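Reading Contemporary Fiction: Handout 4
The dual timeline and what it costs

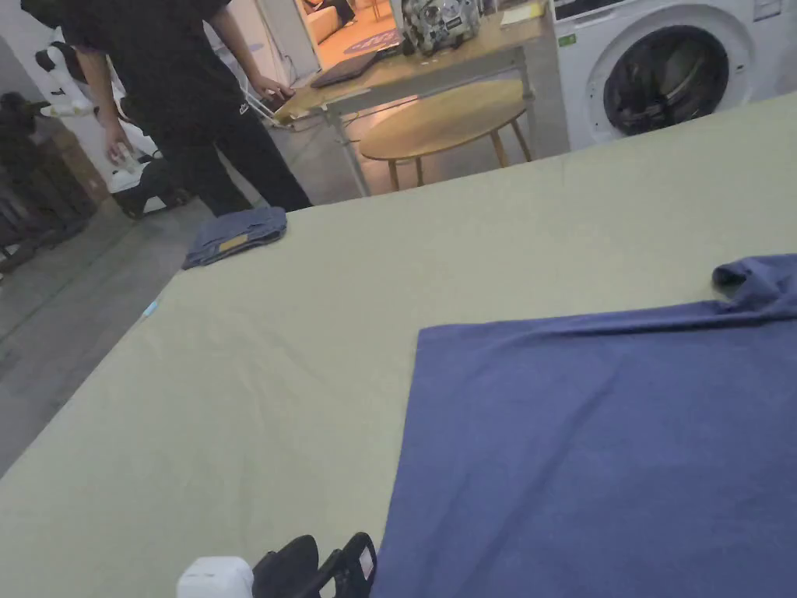

Fig. 1. Blue-purple garment spread on a pale green table.

Set reading: Kathleen Tierney, Bulbridge (whole novel, please, including the letters), and the first two stories in Kanini Makokha's Holloway.

Last week we looked at narrators who hold things back. This week's device does the holding back for them. A chapter in the present, a chapter forty years ago, a chapter in the present, and so on until the two strands meet, usually at a funeral or a house sale. You will have read a dozen of these. The question for the seminar is whether the second timeline earns its place in Bulbridge, and I'll say now that I have my doubts.

What is usually claimed for it

The standard defence is that alternating timelines let the reader know more than any one character does. Rosalinda Lumanlan makes this case in her essay on the course page, and she makes it well, though I notice her best examples are all short books. Bulbridge runs to 319 pages. By the midpoint most readers have guessed whose child Etta is, and the 1970s chapters go on hiding it from us anyway.

Lumanlan would answer that guessing is part of the pleasure. Perhaps. Look at chapter 9 and ask yourself what you learn there that you hadn't already got from the argument in the kitchen. I found the colour of a car and the name of a dog.

The other claim is about memory: the past interrupts the present, so the book should too. This sounds fine until you look at where the interruptions fall. Memory turns up at awkward moments. Tierney's flashbacks turn up at chapter endings, straight after someone has opened a door or a telegram. I'd call that a cliffhanger, and there is no shame in a cliffhanger, but let's use the right word for it.

A test to try at home

Take the past chapters on their own and read them straight through. Then do the same with the present ones. If one strand reads as a complete novella and the other as a string of people looking at photographs, you have found the weak half. Ignacio Strickland's Tratonberg survives this rather well. Both halves have their own trouble in them, and the 1950s sections would be worth reading even if the daughter had never gone back to the town.

Makokha does something different again. "Etley" covers 57 years in a single paragraph near the end, with no chapter break and no date at the top. Some reviewers called it rushed. I don't agree, but I can't fully explain why it works, and I'd like to hear from anyone who can.

For the seminar

Bring one page from the past strand of Bulbridge that you would cut, and one you would fight to keep. Be ready to read a few lines aloud.

Does Etta's section need the present tense? Try rewriting its opening in the past tense and see what goes missing – if anything does.

Strickland puts dates at the head of every chapter and Makokha uses none. Who is being helped by a date, and who is being let off some work?

A note on the essay

Several February drafts used "haunting" as praise without saying what did the haunting. Please strike it out, along with "lyrical" and "beautifully layered". Quote the sentence you admire and tell me what it does. Blurbs are not criticism and shouldn't be cited as if they were, even when the person writing the blurb is Priya Escobedo.

Escobedo's own novel is on the list for the next session. Read as far as the end of part 2.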